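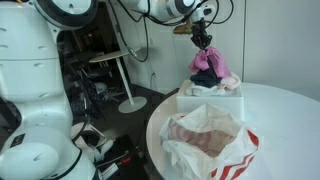

The bag with the red stripes, in front of the white bin.

Home About Food Moving More Chats Contact

I have wanted to do this chat for ages. Regular readers will know I go on about the Asante rowing group in Jamville whenever I get the chance, and a few of you asked if I could get the woman who runs it to sit down and talk. She said yes straight away, on the condition that I left her name out of it ("my mother reads the internet") and that we had cake. Both fine by me!

If you've not come across Asante, it's an indoor rowing group for people who think they don't like exercise. They meet in the old school hall, the machines go in two rows facing each other, and you row while you chat. She started it in November, three years after she first sat on a rowing machine herself.

"I was rubbish," she says. "I did two minutes and I had to lie on the floor. I'd bought it second-hand from a man in Drellport and got my brother-in-law to drive it home, and I was lying there thinking, well, I can't even tell them, they carried it up the stairs."

The machine was a Skeremico, one of the older ones with the chain that squeaks, and she still has it. She got on it again the next morning and did two minutes again. Then she did that for a fortnight. I asked if she had been following a plan and she laughed so much she had to put her fork down.

"The plan was two minutes. I wrote it on the calendar. When two minutes got boring I did three. I know there are proper programmes and they're very good, I've used them since, but at the time if somebody had handed me a sheet with intervals on it I'd have folded it up and put it in a drawer."

By the spring she was rowing for 16 minutes most mornings before work, and she remembers that number because it was exactly the length of the radio programme she listened to. She had also started to keep a note of the distance in the back of an address book. At the end of her first full year she added it up and it came to 663 kilometres. I made her repeat that. 663 kilometres, in a spare bedroom, in her pyjamas!

"I thought I'd got the sum wrong. I did it again on the calculator. Then I got the road atlas out to see where I'd be, and I'd gone off the edge of the page."

I wanted to know about weight, as so many of us come to this sort of thing with the scales in mind, and I certainly did. She was careful about it. She did lose some in that first year, she says, and then put some of it back, and somewhere in there she stopped checking every morning.

"I'm not going to tell anybody they shouldn't want to lose weight. I wanted to. But the scales would say one thing and I'd just had my best row ever, and I'd be in a mood all day over it. So I moved them to the garage. I still weigh myself, now and again, when I'm getting the Christmas box down."

What she noticed more was the stairs at work, and her back, which had grumbled for years after a long drive and then mostly didn't. She slept better too — or at least she fell asleep faster, she says the cat sees to the rest.

The group came out of a conversation in a queue. She was telling a friend about her kilometres, the friend said she could never do that on her own, and somebody behind them said the same. The school hall was free on the right evening. She put up a card in the library, borrowed what machines she could, and hoped for four people.

"I got eleven, and I only had five rowers. So we did it in turns, and the ones waiting did sit-to-stands on the plastic chairs. That's still how we do it. People like the waiting. I've had someone ask if she could come and just do the chairs, and I said of course you can."

New people begin with 100 metres. That is the whole of the first go: you row 100 metres at whatever speed you fancy, you get off, and you get a clap. I did mine last year and I can tell you it is over before you have worked out where to put your thumbs. She is very firm about not letting anybody race it.

"There's always one who wants to show me what they've got. I say lovely, show me next month. Legs first, then lean back, then arms. If you're yanking it with your arms you'll be sore tomorrow and you won't come back, and I want you back."

I asked for the mistake she sees most, and it's having the damper set too high. People see a lever that goes up to ten and push it up to ten. She keeps hers at four and is quicker than anyone in the room. The other is shoes. Big squashy running trainers make it feel as if you're pushing off a mattress, so she rows in flat plimsolls, and quite a few of the group just wear socks.

And food? She eats a banana beforehand if it's an evening session and has her normal tea afterwards. She tried shakes for a while and found she was having the shake and then the tea. There is a flask of squash that goes round at Asante and, once a month, flapjacks, which are heavy on the syrup and completely wonderful.

With the hall shut since spring she has been running things over the phone. Those with a machine at home row at the usual time with everyone on loudspeaker, and those without do the chairs or march up and down the kitchen. She says it is chaos, with dogs and kettles and somebody's telly on, and that she looks forward to it all week.

"One of our ladies does it on her landing. She props the phone in the airing cupboard for the echo. She says it makes us sound like a crowd."

Next on her list is getting the group on the water. There's a club at Drellport with wide, steady boats for beginners, and she has already had a word with them about a visit when things allow. She has never rowed a real boat herself.

"Not once! I'm terrified. I'll probably go round in circles. But I've done all those kilometres looking at a wardrobe, and I'd like to see a duck."

I've put my name down too. I had better find my plimsolls.

Posted July 7, 2020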